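Group report, visit to the Rulura open day, 27 Nov
Written up by Eylül Bayram, with Selim Çetinkaya and Ilgın Ersoy

We got there late, bus trouble, so missed the intro talk. Joanne Haworth let us join the second group anyway.

First demo: table clearing with hand-held grippers. Person holds one in each hand, opens and shuts the jaws, stacks bowls and plates. Recordings go to train an arm later on. Selim had a go, 10 minutes. Harder than it looks, shiny bowls slip and you cant feel how tight the grip is.

Asked about the pads. Birsen Öztürkmen said the raised dots are for grip and they get swapped when worn. Didnt get how often, sorry.

Second demo was the arm itself, no photos allowed. It managed 2 plates then stopped.

To do before hand in: compare with our own gripper from September, add Ilgın's sketch, check spelling of teh names.
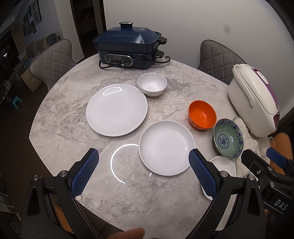

Fig. 1. Grippers at the table, bowls and plates still out.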